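Tronolon Sensory Room – call for participants and one part-time bench assistant

Reference 1659
Posted August 15, 2024

Tronolon is recruiting for two things at the same time: a panel of home coffee drinkers to take part in a tableware and serving study, and one bench assistant to lay out and clear the tables between sittings. Both are based in the ground-floor room at our Botha building. Please read the section that applies to you before writing in, as the requirements differ.

Table setting, coffee and mug work:
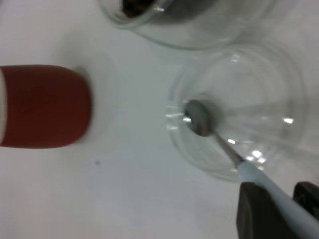
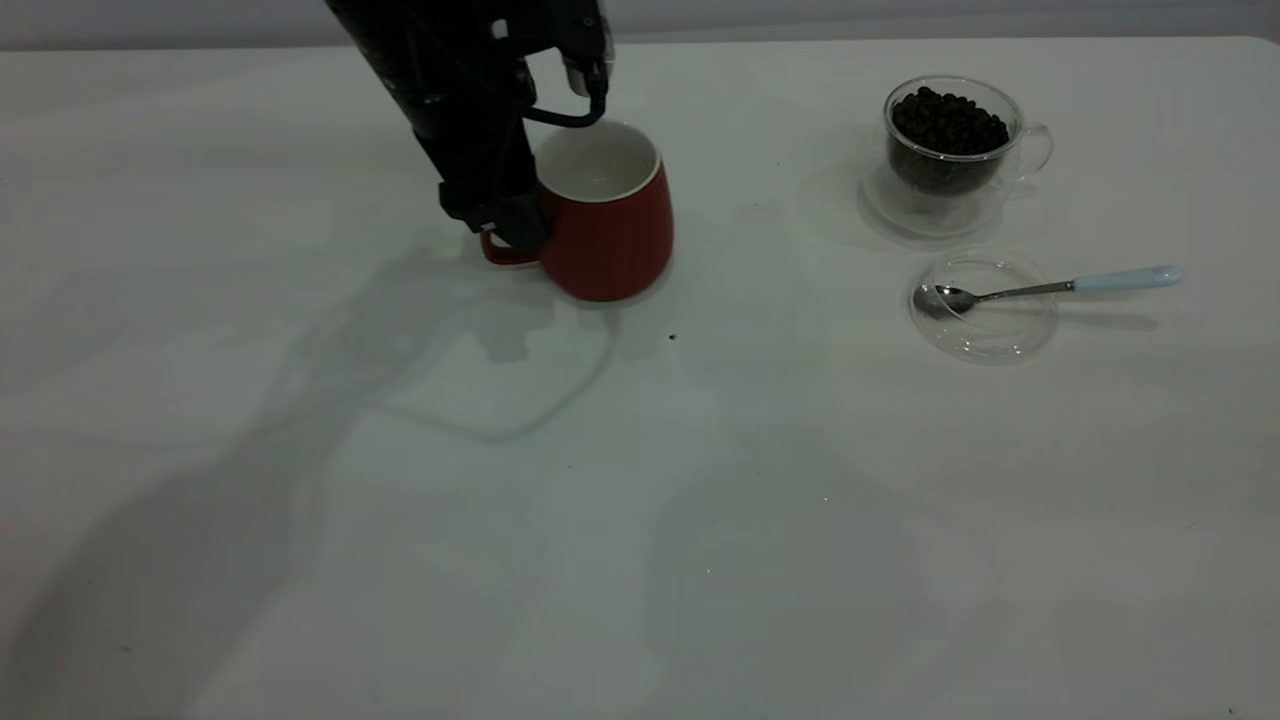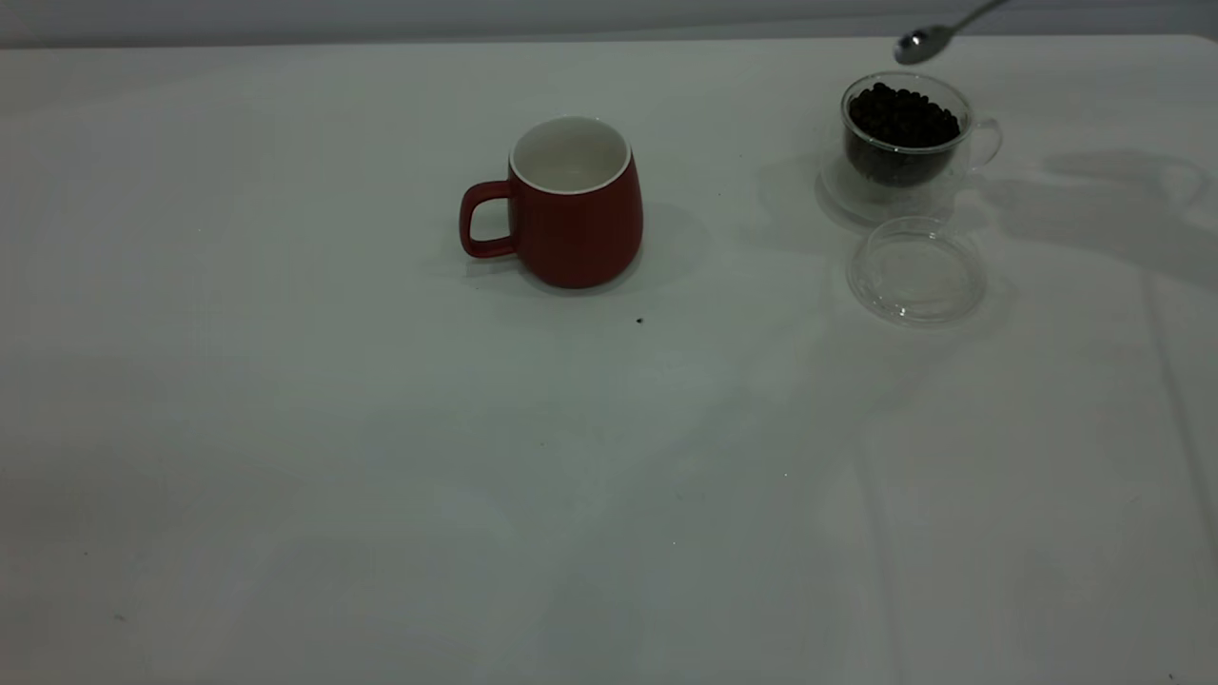
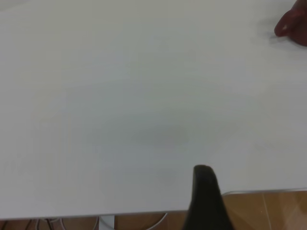
1. Purpose of the study

The study is named Jodari. It concerns how people handle, arrange and judge small tableware when coffee is being prepared and served at home. The items under comparison are mugs, cups, saucers, bowls and spoons in common use. We want to know where people set a cup down in relation to a saucer, which way they turn a handle, how they lay a spoon, and how they rate the result for comfort and looks.

The study does not test your knowledge of coffee. No brewing skill is needed. Whole beans are used as a filling in most of the tasks, as they show clearly through glass, pour without splashing and can be swept up. A short tasting is included in the second sitting only.

The results go to Vavatari, who are preparing a range of everyday cups and saucers and have asked for handling data from ordinary households before the shapes are settled. Vavatari staff do not attend sittings and do not receive names.

2. What participants do

Each participant attends 2 sittings. The sittings are at least one week apart and are held in the same room at the same table height.

Sitting one – handling and placing
You are seated at a plain white table. Items are put in front of you in a fixed starting layout. You then work through a set of short tasks read out by the person running the session. Typical tasks:

Move a mug by its handle to a marked position and let go.
Place a glass cup on a saucer so that the handle points to your preferred side.
Pour beans from one cup to another.
Lay a teaspoon on a saucer or in a bowl, as you would for a guest.
Return all items to the starting layout from memory.

Each task is repeated with a different mug or cup. There is a break halfway through. You may ask for a task to be read again, but the reader will not tell you whether your placing is correct, and for most tasks there is no correct placing.

Sitting two – rating and tasting
You rate each item on a paper form for weight, grip, rim, stability and ease of cleaning. You then drink a small serving of black coffee from two different vessels and complete one further page. Milk and sugar are not offered. Decaffeinated coffee can be supplied if requested when you apply.

3. Who can take part

Participants must:

be aged 18 or over;
drink coffee or tea at home on most days;
be able to lift and tip a full mug with either hand;
be available for both sittings.

We need left-handed as well as right-handed people and would like more left-handed applicants than we had in July. Please state your usual hand in your application.

You cannot take part if you work in the design, making or sale of tableware, or if you have sat on a Tronolon panel within the past twelve months. Reading glasses may be worn. Please remove large rings and bracelets before handling glass. Lockers are provided.

4. Payment to participants

Payment is 500 rand for the full study, made by bank transfer after the second sitting. Participants who complete only the first sitting are paid half. Parking is free at the rear of the building. Travel costs are not paid separately.

5. Bench assistant (part-time, fixed term)

The bench assistant prepares the tables, resets them between participants and keeps the tableware clean and sorted. The post is for four months, with a possible extension if a second round of Jodari goes ahead. It reports to the sensory room lead.

Duties

Set out items according to the printed layout sheet for each session. Positions are measured from the front edge of the table and must be within the tolerance given on the sheet.

Fill cups with beans to the level stated. Levels are checked by eye against a reference cup, then by weight.

Wipe the table after each participant. Fragments and dust from beans are picked up with a dry cloth first and a damp cloth second. Spray cleaners are not used on the table during sessions, as they leave streaks and a smell.

Wash, rinse and dry all glass by hand. Glass is polished with a lint-free cloth and inspected for chips, smears and water marks. Chipped items are withdrawn at once and entered in the breakage log.

Check mugs for stains on the inside and wear at the rim. Mugs that do not pass are set aside for the room lead.

Keep used and unused beans apart. Beans that have been handled in a session are not brewed. Beans for the tasting are stored sealed, in a separate cupboard, and ground on the day.

Enter the start and finish time of each layout and note any departure from the sheet, however small. A spoon laid the wrong way round counts as a departure.

Requirements

Steady hands and good close vision, corrected or not.
Experience of table service, kitchen work, laboratory preparation, stock work or similar.
Ability to follow a written layout exactly and repeat it many times in a day.
Legible handwriting. The logs are kept on paper and typed up later.
Comfortable standing for most of a session.

A food handling certificate is useful but can be obtained after starting, at our cost. No degree is required. We do not require a sensory science background – training in our layout method takes two days and is paid.

Hours

Sessions run in the mornings and early afternoons. The assistant arrives before the first sitting to set up and stays after the last one to wash and put away. There is no evening or weekend work. Rota swaps are agreed in advance with the room lead. The rate of pay is sent with the application form.

6. Room rules for everyone

No perfume, aftershave or scented hand cream on the day. No eating or chewing gum in the room. Hands are washed at the sink by the door before each sitting, with the unscented soap provided. Phones are switched off and left in a locker.

Sessions are recorded for the purpose of measuring where items are placed. Recordings are kept under a participant number and deleted when the study report has been accepted. A consent form is sent with your booking, and you will be asked to sign it before the first task. You may withdraw at any point, including after the sittings, by quoting your participant number.

If you break something, leave it where it is and tell the person running the session. Participants are not charged for breakages.

7. How to apply

Participants: ask at Botha reception for the Jodari participant form, or request one through the contact page. Give your usual hand, the days you can attend and whether you need decaffeinated coffee. Applications are handled in the order received until both the left-handed and right-handed groups are full. A short reserve list will be kept.

Bench assistant: send a CV of no more than 2 pages and a short note on any work in which you had to repeat a set procedure accurately. Quote reference 1659 on both. Shortlisted applicants will be invited to a practical trial, which consists of setting one table from a layout sheet, clearing it, and setting it again. The trial is paid at the normal rate and is followed by a short interview in the same room.

Applicants for the assistant post cannot also join the panel. Members of the same household may apply for the panel separately but will be booked into different sessions.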